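The Long Life of a Good Blanket

My grandmother kept her blankets in a chest on the landing, and when we stayed with her as children we were allowed to choose our own. There was always a bit of a scuffle over it. My brother wanted the heavy brown one that smelled of cedar, and I wanted whichever one had most recently been mended, because I liked to run my thumb over the darn until I fell asleep. I still do it now, if I am truthful, with a blanket that came out of the same chest and has been patched at both ends and once, rather badly, by me.

I thought of that chest a good deal in September, when I took the slow train and then the even slower bus up to Osell to spend two days with Borghild Tveit. She runs a mending room above the old chandler's shop, and people post her their blankets from all over. They come in bin bags and pillowcases and once, she told me, in a cello case. Some have moth. Some have met a dog. A surprising number have been washed too hot by a kind relative who was only trying to help.

Borghild learned her trade at the Björklund mill, which closed when she was in her thirties, and she talks about the place as other people talk about school. She can tell a Björklund blanket with her eyes shut, and she showed me how, pulling a corner between finger and thumb and letting it go again. "It should want to come back," she said. "If it just lies there and sulks, somebody has boiled it." I tried it on half a dozen blankets and got most of them wrong, and she was very nice about it.
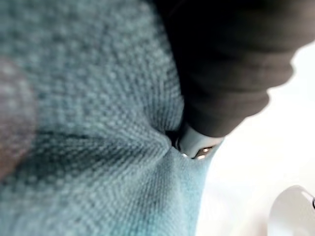

Home & Making Desk

Knitted blankets are a different matter from woven ones, and she is fonder of them than she lets on. A woven blanket will mostly tear where you expect it to, along the fold or at the binding, but a knitted one can lose a single loop in the middle and carry on quite cheerfully for weeks before the hole begins to travel. Textured stitches such as waffle and honeycomb are the slowest to repair, as every little ridge has to be built up again to match its neighbours. She charges by the hour for those and always warns people first – and nearly all of them say yes anyway.

Her one assistant, Bendik Viklund, came for a fortnight's work experience and has been there for 12 years. He looks after the yarn, of which there is a truly alarming amount. There are 700 shades on the back wall, wound on to cards and sorted by how they look on a cloudy day, and he buys up the leftovers whenever a shop closes. The Fullbridge wool shop went last winter and he came home with the van so full that he had to drive with a sack of grey on his lap.

I asked them both what the rest of us should be doing at home, and the answers were pleasingly dull. Air a blanket more than you wash it. Dry it flat, over a clean sheet if you have the floor for it. Fold it along a different line each spring. If you find a hole, put a safety pin through the loose loop and leave it alone until you have good light and a free afternoon.

I had brought my own blanket with me, of course. Borghild spread it over the table, found my patch at once and looked at it for rather a long time. Then she asked whether I would like it redone, and I said no, and she folded it up again and went to put the kettle on.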